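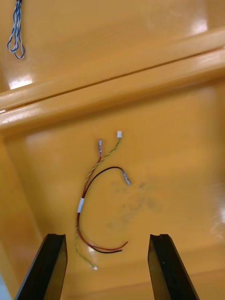

Hendham Assembly – Harness Cell Review
Minutes, 12/4/19
Present: Heather Rennie (chair), Seema Uniyal (minutes), two from maintenance, second-shift lead, Yadav field rep by phone
Apologies: purchasing

1. Last minutes
Accepted. Heather noted that the action on spare finger pads has been carried over since September and still has no owner.

2. Dropped harnesses, cell 2
The log shows 347 failed picks since the last review. Yadav's report blames "part variation." Heather asked what variation, given that the harnesses come off the same bench to the same drawing. The rep said loose wires settle differently every time and the green-and-yellow one is hard to pick out against a yellow tray. Maintenance said they raised the tray color before the cell was bought. The rep will check what was written down at the time.
Glare on the tray was also discussed. Rellum, who wrote the vision software, say the last update deals with it. Seema asked to see results from our floor – the ones supplied came from their shop. None were available.

3. Finger closing without a command
Second shift reported that the gripper closed while an operator was reaching in to free a caught wire. No injury. The operator had pressed pause, which does not cut power to the gripper. The rep said this is in the manual. The shift lead said the manual is 80 pages and the button says PAUSE. It was agreed that the rep's explanation covers why the gripper had power and does not cover why it moved.
Until that is answered: full lockout before any hand goes in the tray, no exceptions for quick jobs.

4. Ernuvness trial
Yadav offered the Ernuvness grip controller at no charge for 40 shifts. Heather is not in favor of adding a new box while the old fault is unexplained. Put off.

5. Actions
Rep – controller log for the closing event, raw file and no summary
Maintenance – gray or blue tray, run 100 picks against the present one, same lighting
Seema – new label for the pause button
Heather – hold final payment until item 3 is closed
Spare finger pads – maintenance

Next meeting to be set when the log arrives.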